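Token, season two - review
Reviewed by Leobardo Pacheco
26 Jul 2024

I got through all eight episodes of the new season of Token in three nights, which is a bit embarrassing for a man with a job, and I'd happily start again tonight. If you missed the first season, it's a behind-the-scenes drama about a celebrity gossip magazine in the fictional coastal city of Pornunia, and the people whose marriages, feuds and bad haircuts end up on its cover.

Season one was good fun but wobbly. It had too many characters and a kidnapping plot that belonged in some other show. This time the writers have picked one story and stuck with it. Breakfast radio host Dell Aguirre and her husband Tomas, a soap actor on the slide, have split up, and each of them is quietly feeding the magazine. She tips off the news desk. He rings the features editor. Neither knows the other is doing it until episode four, and the scene where they work it out, in a supermarket car park with a trolley full of ice rolling slowly away behind them, is the best thing I've watched all year.

What I love is how fair it is. You spend two episodes furious with Tomas, then you get his side and you're a bit ashamed of yourself, and then he does something so petty with the dog that you're furious all over again! Dell isn't let off either. Her on-air apology is a lovely piece of writing, full of sorries that don't apologise for anything. I had to pause it and walk around the kitchen.

The magazine office is still the heart of the show. There's a running argument about a cover that sold only 3,393 copies, and the editor has the figure on a sticky note on her monitor for the whole season. I also liked the junior reporter who has to ring people's mums. She gets a whole episode to herself (the sixth) and it's mostly phone calls, and it works because the voices on the other end are so well cast. You can hear somebody doing the dishes during one of them.

A few grumbles. The trip to Mustholm, where Tomas goes to film a dreadful crime series in the snow, drags on for an episode and a half and could have been done in ten minutes. The colour grading up there is so grey I thought something had gone wrong with my telly. And the music is too loud under the dialogue, same as last season, so I had the subtitles on from the second episode. They're decent subtitles, at least, and they keep the jokes.

The box set also comes with a companion book, and normally I'd flick through one of those and put it on the shelf forever. This one has 147 pages of mocked-up magazine spreads, with readers' letters, horoscopes and a problem page that gets steadily more unhinged as the season goes on. If you read the letters in order there's a small story about two neighbours and a hedge. My sister spotted that before I did and was unbearable about it. The print is tiny, though, and the spine on my copy started to crack at the horoscopes.

Picture quality on the discs is fine. Extras are a bit thin: one cast interview, a blooper reel that runs for 17 minutes, and a commentary on the car park episode. Get the commentary on if you only have time for one of them. The director explains how many goes they had at the trolley, and the actor playing Dell can't stop laughing - she was meant to be sobbing in the take they used.

There's a third season on the way in April, apparently with the radio station at the centre of it. I'm already counting on more of Dell's producer, who has maybe twenty lines this year and lands every one.

Four and a half stars. Half a star off for the snow.

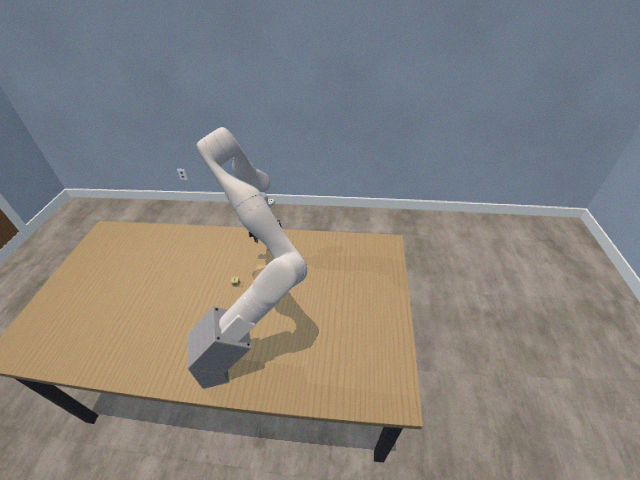 Do I need to watch season one before starting this one?
You can go straight in. The first episode catches you up on the marriage and the magazine, and the kidnapping never comes up again.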